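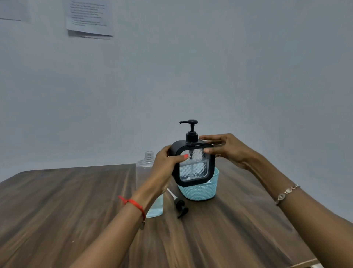
Open house day at Sistusside started for me at the top of the hill, in the corner unit, and I'm glad I did it in that order. I'd been following this development since the first foundations went in, so when they opened all the finished homes at once I cleared my whole morning for it. The staging in the corner unit goes right down to the small stuff, like a black pump soap dispenser with a clear front panel and a diamond pattern behind it, and I'm afraid I wanted one more than I wanted the sectional sofa. But the big draw up there is the light! The living room has windows on two sides, and by ten in the morning the sun had reached the far wall of the dining area.

The corner unit is listed at 3,261 square feet, the largest floor plan on the hill. It has four bedrooms, a den with a real door (hooray) and a laundry room upstairs where the laundry is. The main bedroom sits at the back, well away from the street. I stood in there for a while with the window open and heard mostly birds, plus one leaf blower.

From there I walked down to the Skulo row, the smaller townhomes facing the creek. These start at 1,691 square feet and feel bigger than that – the stairs run along the side wall, so the first floor is one long room from the front door to the patio. The kitchens are by Sárközi, with deep drawers under the counters and a pantry that pulls out on both sides. I opened and closed every drawer. So did the couple behind me, and we ended up comparing notes on where the trash can would go.

Parking is the weak spot on the row. Each home gets a one-car garage and a short driveway, and the guest spaces are all up by the mailboxes. If you have teenagers who drive, look hard at that before you fall for the patio like I did.

The last stop was the Sollico building, which is still under construction but had one model apartment open on the second floor. It will have 60 apartments when it's done, with a shared roof deck and a bike room off the lobby. The halls smelled of fresh paint and the elevator had padding on the walls, but the model was lovely, with wide plank floors and a window seat in the second bedroom that I would have moved into on the spot.

I asked about monthly dues and got a printed sheet without any fuss, which I appreciated. They differ for each of the three sections, so make sure you pick up the right one.

The walk between sections takes a good 15 minutes if you stop to look at the gardens, and the path down to the creek is steep in places – wear flat shoes. The next open house is set for later this summer, and I'm going back for the roof deck.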